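The Long Life of a Sitting Room

My grandmother had a rule that you could change anything in a sitting room except the place where people sat down to talk. Curtains came and went, the wallpaper went from green to cream to a sort of tired peach, but the seats stayed where they were, angled a little toward each other, and in all the years I visited I never saw her push one back against the wall. I thought of her often this spring while I was visiting people in Lasgate who have lived in the same rooms for a very long time and were kind enough to let me come in and ask nosy questions.

Lasgate is a town of terraces and steep little gardens, and its front rooms are small. Stefaniia Savchuk moved into hers 30 years ago with two suitcases and a lamp, and for the first winter the lamp sat on one of the suitcases. She told me she still arranges everything around that lamp – it goes in first, and the rest has to make its peace with it. When her sister came to stay for a month in May, they spent most of an evening turning the whole room to face the window, and most of the next morning turning it back again.

I liked that story so much that I started asking everyone about the last time they moved the furniture. You would be amazed how many people lower their voices. There is often a husband or a mother-in-law involved, and sometimes a piano. One couple on Cadach Street have kept the same layout for nine years because they can't agree on a new one, and they seemed perfectly cheerful about it over coffee.

Money comes into it too, of course. A new sofa costs more than many of the people I met wanted to spend, and having an old one re-covered isn't always the bargain you hope for. The quotes I heard in town ran up to $679 for a single chair, fabric included, and you may wait a good while for it to come home. People do it anyway. A chair that fits your back is hard to give up, and harder to explain to anybody who hasn't sat in it for half their life. 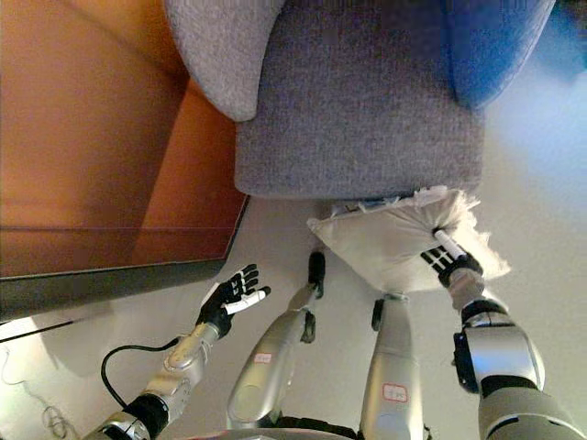 Kausar Soomro thinks we all fuss far too much about matching. Buy the seat you want to fall asleep in, she told me, and let the colors argue among themselves, they'll get tired of it before you do. Her own front room has a striped footstool, a plaid blanket and a rug with parrots on it, and I stayed there an hour longer than I had meant to. We talked about her late father's card games, which were played on a tray balanced across two knees, and about whether a room can be too quiet – she keeps the radio on low for company, even when she has company.

I went home on the slow bus and moved my own reading chair six inches closer to the bookcase. My son noticed before he had his coat off, and he would like it moved back.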